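Dundale Rovers

Dundale Rovers are an amateur football club from the hill town of Dundale. They play in the second tier of the Shemweta League, in green and white hoops, and are best known for their long rivalry with Kokdale and for a style of play in which almost everything good comes down the wings. The ground, Ilau Road, holds 1196 people, and on derby days it fills early and gets wonderfully loud.

Origins and ground

The club was formed by workers at the Dundale brickyard, who had been playing among themselves on the drying field behind the kilns. The first proper pitch sloped so badly from north to south that visiting captains learned to choose ends with great care. It was levelled when the club moved into the league, although the north-east corner still sits a little high and corners taken from there tend to swing in late.

Ilau Road has one covered stand with 400 seats, and grass banks on the other three sides. The bank behind the south goal is the traditional home of the singing supporters. Their drum can be heard across the valley.
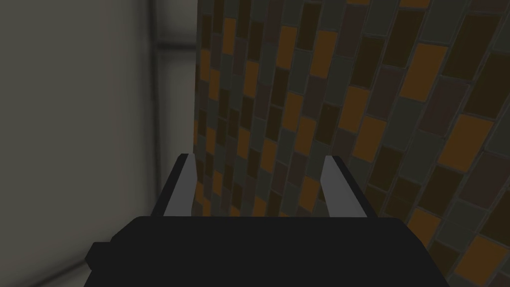 The stand was reroofed in two stages, and for most of one season the western half was open to the weather. Season ticket holders from that half were allowed to sit wherever they could find a place, and many of them never moved back.

Playing style

For most of their history Rovers have lined up in a 4-4-2, with full-backs who are expected to run and run. The approach became a real point of pride under Melahat Gündoğdu, a former holding midfielder who took over as head coach after several years with the junior sides. Her teams press high, win the ball near the touchline and get it into the box quickly — a thrilling thing to watch when it works, and still pretty lively when it doesn't.

Gündoğdu also changed how the team defends without the ball. Her two forwards split wide and let the opposing goalkeeper play a short pass through the centre, where the midfield is waiting. 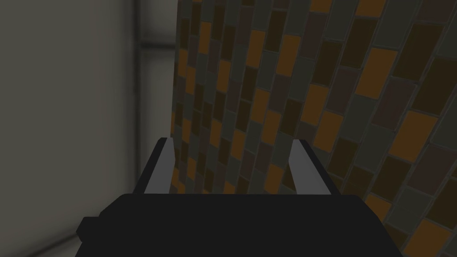 The pressing shape is known among supporters as "the gate". Both strikers start wide of the centre-backs and run inwards at an angle, cutting off the full-backs and inviting the ball into the middle. Drawn on a tactics board, their two runs make a loose V with a gap left open in it, much like the pair of angled black fingers in the picture. The trap depends on timing, and a forward who sets off too soon leaves the whole flank free. Kokdale have copied the idea with some success, to loud complaint from the south bank.

The Kokdale derby

Meetings with Kokdale go back to the club's first league season. The most famous was the cup semi-final played at Ilau Road on Sunday, October 3, 2021, when Rovers came from behind to win 2–1. The winning goal came in the 61st minute, a header from a corner on the high side of the pitch, and it's still sung about at every home match.

Youth teams

The junior section trains on the brickyard field and enters sides in both the boys' and girls' competitions. An end-of-season tournament is held each May, with teams invited from all over Shemweta, and several first-team regulars played their first match for the club there.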